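How Calligraphy Brushes Are Kept

Calligraphy is writing done as art. In China, people have done it with a brush and black ink for a very long time. The tools are simple, but they need some care.

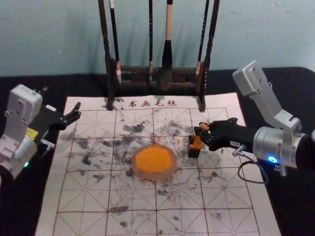
Four brushes on a wooden rack, with a felt mat under it.

Why hang a brush?

A brush has a handle and a head. The head is made of hair, often from a goat, a rabbit or a weasel. After writing, the head is rinsed in cool water and gently squeezed into a point. Then the brush is hung up with its head down. Water runs off the tip and stays out of the handle. If water sits where the hair is glued in, the glue gets weak and hairs start to fall out.

Big brush or small brush?

A thin brush is good for small writing and fine lines. A thick brush holds more ink, so it can make wide strokes without stopping. Look at the third brush from the left. It has the biggest head of the four, and it is black with ink. Two of the other brushes have pale tips.

What is the mat for?

Calligraphy paper is thin, and ink can soak right through it. A felt mat goes under the paper to protect the table. It also keeps the paper from sliding. The red words on this mat say "书画毛毡," which means "calligraphy and painting felt."

Many mats have a grid of squares. Each character gets its own square. The lines inside the square help you see where the middle is – a beginner can check whether a stroke is too high or too far to one side. On this mat the grid is made of red dashes.

Felt mats get spots. The gray and black marks are ink, and old ink is very hard to wash out. Most people just keep using the mat.

Try it

The Prukach Children's Library has a brush table open at 4 in the afternoon all through December. Wear an old shirt. You will get a brush, a mat and 46 sheets of practice paper to share with your table. Start with the character 一, which means "one." It is a single stroke from left to right.

Words to know

Bristles: the hairs of a brush
Felt: thick cloth made by pressing fibers together
Stroke: one line made without lifting the brush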